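Ticket: Gakoretti recipe scaler, wrong amounts on printed cards
Status: Closed
Product: Gakoretti kitchen app, with Bosia scale
Assigned to: Kenji Iwasaki

Customer report

I keep my bread and pie recipes in Gakoretti and print the cards because I don't like having the phone next to the mixer. Since the February update, the printed card doesn't match the screen when I scale a recipe. My cherry pie is written for one pie. I scale it to 4 and the screen shows the right flour, but the card prints the flour for one. The sugar and butter print correctly. I found out after I had already started the dough.

The Bosia scale is paired and reads fine. I have tried restarting the phone and the printer. Same result both times.

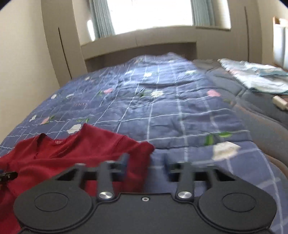
Blue plaid quilt on the bed

Reply, Kenji Iwasaki, 9:40 am

Thanks for the details. Please tell me two things: how the flour line is typed in the recipe, and whether other recipes do the same. You don't need to unpair the scale for this.

Customer, 11:15 am

Flour line is "2 1/2 cups flour (300 g), plus more for rolling." I printed 19 recipes at double size to check. The ones that went wrong all have the "plus more" part at the end. The biscuit recipe just says flour with an amount and it came out fine.

Reply, Kenji Iwasaki, 1:05 pm

That matches what I get here. The print template is Jemal, and it treats any line with "plus more" as a note, so it prints the line as typed. The screen uses a different template and handles it.

Until it is fixed, please try this:

1. Open the recipe and choose Edit.
2. Take "plus more for rolling" off the flour line.
3. Add it as its own line with no amount.
4. Save, scale again, and print.

You can also switch the card style from Jemal to Doden under Print Settings. Doden is plainer and has no room for the family notes at the bottom.
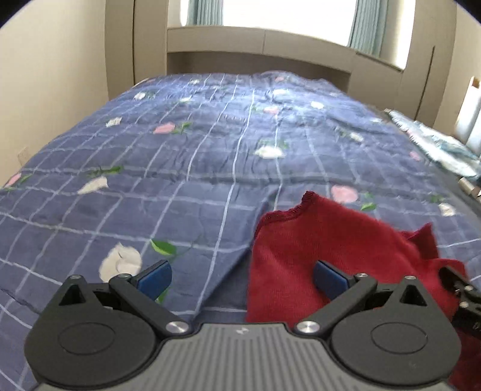 Bed with the headboard cabinet and window, red knit on top

Customer, 4:30 pm

Split the line on the cherry pie and it printed right. I tried Doden and went back — I want my notes on the card. I have a lot of recipes with "to taste" on the salt line. Do those need changing too?

Reply, Kenji Iwasaki, 4:50 pm

No. "To taste" lines scale correctly in Jemal. Only "plus more" and "plus extra" are affected. I have passed both to the print team and linked this ticket.

Customer, 5:10 pm

OK. You can close it.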